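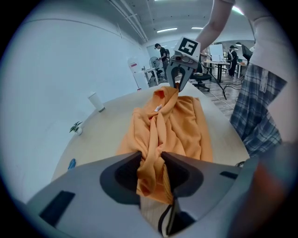 Why do jumpers have labels, and how do you fold one?

Look at the clothes you have on. Somewhere inside your top there is probably a small label. It might be at the back of the neck or down in the side seam. Most people only notice it when it itches, but it is there to tell you how to look after the cloth.

What is knitted cloth?

Cloth can be made in different ways. Woven cloth has threads that go over and under each other in straight lines, a bit like a basket. Shirts and bed sheets are often woven. Knitted cloth is made of loops. Each loop is pulled through the loop before it, and there are thousands of them in one jumper. T-shirts are knitted too, but the loops are so tiny that you may need a magnifying glass to find them.

Loops can change shape. If you pull on them they get longer and thinner, and when you let go they spring back. This is why a knitted top is easy to pull over your head. If you twist it, it turns into something like a rope, and if you drop it on a table it lies in soft folds and wrinkles.

Loops do not always spring back all the way. A heavy, wet jumper hung up by its shoulders can end up with sleeves that are too long. Many knitted clothes are dried flat for this reason.

Reading the label

The label uses little pictures so that people who speak different languages can all read it.

A tub of water means the cloth can be washed. A number in the tub is the hottest the water should be, in degrees Celsius.
A hand in the tub means wash it by hand.
A square is about drying. A square with a circle inside is for the tumble dryer. A square with one flat line in the middle means dry it flat.
An iron means it can be ironed. More dots mean a hotter iron.
A triangle is about bleach, which is a job for grown-ups.
A big cross over any picture means do not do it.

How to fold a jumper

You need a clean table or a bed. If you are at a table, move cups and plants out of the way first. A sleeve can easily catch on them.

With two people

Folding is quicker with a helper. One of you holds the neck end and the other holds the bottom edge. Lift it a little way off the table. If it has gone into a twist, one person keeps still and the other turns their end until the cloth opens out. Do not tug hard. Lay it down with the front facing the table, and smooth it with your hands from the middle to the sides.

On your own

1. Lay the jumper face down and spread out the sleeves.
2. Fold one side in towards the middle. Turn the sleeve back so that it points down.
3. Do the same with the other side.
4. Bring the bottom edge up to the neck.
5. Turn it over and pat it flat.

If it looks lumpy, shake it out and start again. Thick jumpers never go as flat as thin ones.

Something to try

Find an old sock and a cotton handkerchief. Pull each one gently and let go. Which one stretches more? Now scrunch them both into a ball, count to 17, and open your hands. Look at the creases. Try pulling the handkerchief from corner to corner as well and see if anything changes.

Words to know

Crease: a line left in cloth where it has been folded or squashed.
Garment: any piece of clothing.
Knit: to make cloth out of loops.
Seam: the line where two pieces of cloth are sewn together.
Weave: to make cloth by crossing threads over and under.

Written by Kai-wen Yang

Next page: Buttons, zips and poppers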